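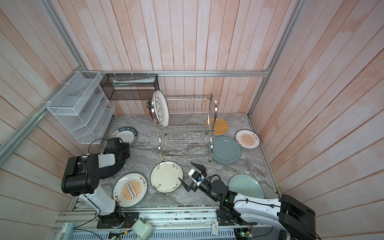

Figure 3.1 Two robot arms and a floor of plates, with a steel dish rack at the back.

Chapter 3
Giants and the Problem of Size

Stories about giants turn up in many parts of the world. They cross valleys in one step, carry off cattle under each arm, and throw boulders at churches. Most of these stories treat a giant as an ordinary person drawn larger. The arms, legs, and head keep the same proportions, and only the height changes.

This chapter takes that idea seriously and asks what it would do to a body. Our main example is the Giant of Drelotham, who was said to stand 42 feet tall and to walk home from market before his shadow did. The story comes down to us in Nawal Kabbaj's collection of hill legends, where it fills less than a page. Kabbaj gives his height and his appetite but says nothing about his build, so we will assume he was shaped like anyone else.

You will need the material on area and volume from Chapter 2. If you skipped it, go back and work through the section on scaling a cube before you start.

By the end of the chapter you should be able to:
Explain why weight grows faster than strength as an animal gets larger.
Estimate the load on a giant's leg bones from his height.
Describe how real large animals differ in shape from small ones.
Pick out the hidden assumptions in a popular science explanation of a legend.

Key terms: scale factor, cross section, square-cube law, load, stress
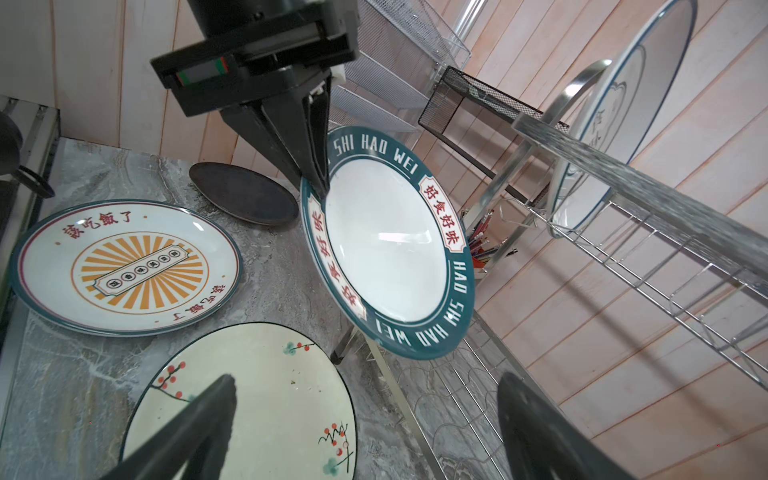 3.1 Twice as Tall

Start with a simpler giant. Suppose a man doubles in height and keeps his shape. He is now twice as tall, twice as wide, and twice as deep. His volume has gone up by two times two times two, or eight. If he is made of the same stuff as before, his weight has gone up eight times as well.

His bones have not kept up. The weight a bone can carry depends mostly on its cross section - the area you would see if you sawed straight through it. That area has grown only four times. Each square inch of bone now holds up twice the load it did before.

A healthy leg bone has some strength to spare, so our man could probably stand. Running or jumping would be riskier. Make him taller again and the margin shrinks, and the Drelotham giant is a good deal taller than that.

Galileo described this problem in 1638. He drew a normal bone beside one thickened to do the same job in a much larger animal, and the second bone looks stubby and swollen. Section 3.2 returns to his drawing and compares it with the leg bones of a deer and an elephant.

Before You Read On

Write down your own guess for how thick the giant's thigh bone would need to be. Keep the page. You will use it in Exercise 22.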